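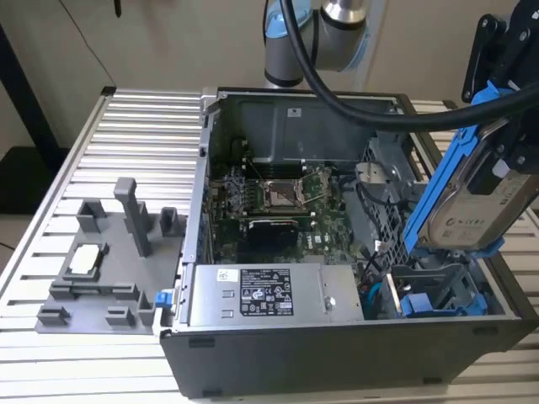 Slide 1. Drive caddy in the gripper, tower on its side, CPU in the fixture tray.

Speaker notes: Budgeting a disassembly cell
Anouk Goossens, 19 April 2025

Leave slide 1 up during introductions. Start with the money.

Opening point. The arm is the line item everyone asks about, and it is the easiest one to price. You get a quote, the quote is good for a while, and it arrives on a pallet. The items that moved our budget were the fixtures, the gripper hardware and the table. Point to each on the slide: gray printed tray at left, black plates and brackets on the gripper mount, slatted aluminum top under the case.

Slide 2. Scope
Desktop towers only. No laptops, no rack servers. Covered steps are drive and caddy removal and CPU removal. Power supply and motherboard stay manual in phase one. Say this twice. At Soltport the scope was widened after the purchase order went out, and the gripper had to be respecified.

Slide 3. Three quotes
Varell: complete cell, fixed price, fixtures excluded.
Sosmont: arm and controller only, integration by the day.
Liapis: complete cell, fixtures included for 2 case models, each further model priced separately.
The totals cannot be compared as written. Rebuild all three on one sheet with the same rows before showing them to anyone who signs. Our rows: arm, controller, gripper, fixtures, table, guarding, cabling, integration, training, spares, service contract.

Slide 4. Fixtures
Printed in house. $78 in material and machine time for one tray, labor not included. Treat as a consumable. Clips and posts wear and the pocket layout changes with every revision. Budget for revisions by line, with a named owner for the files. If a supplier prints them, ask who keeps the CAD. Get the answer in the contract.

Slide 5. Table and cabling
Slatted top costs more than a flat plate. It pays back the first time the tray has to move. Cable runs: have the integrator show the full reach of the arm with the cable attached before acceptance. Add this to the acceptance list. It was missing from ours.

Slide 6. Throughput assumption
Model uses 2000 towers per year. Below that the service contract dominates the unit cost and the case gets weak. Sensitivity chart is in the backup slides. Do not read the numbers aloud.
Trial lot before final payment: 100 towers, mixed models, pulled from normal intake. Do not let the supplier choose them. Log every stop with a cause code.

Slide 7. Payment schedule
Deposit on order, second payment on delivery, final payment after the trial lot. Varell asked for the full balance on delivery. We declined and they accepted the split.
Service contract starts at acceptance. Check the draft for this, two of the three had it starting at shipment.

Slide 8. Calendar
Budget request goes in before the January cutoff. Fixture design can start earlier on the engineering budget. Lead time on the gripper plates was longer than on the arm.

Questions likely: resale value of the arm, leasing, floor space. Leasing figures are on backup slide 3. For floor space, give the guarded footprint including the pallet position.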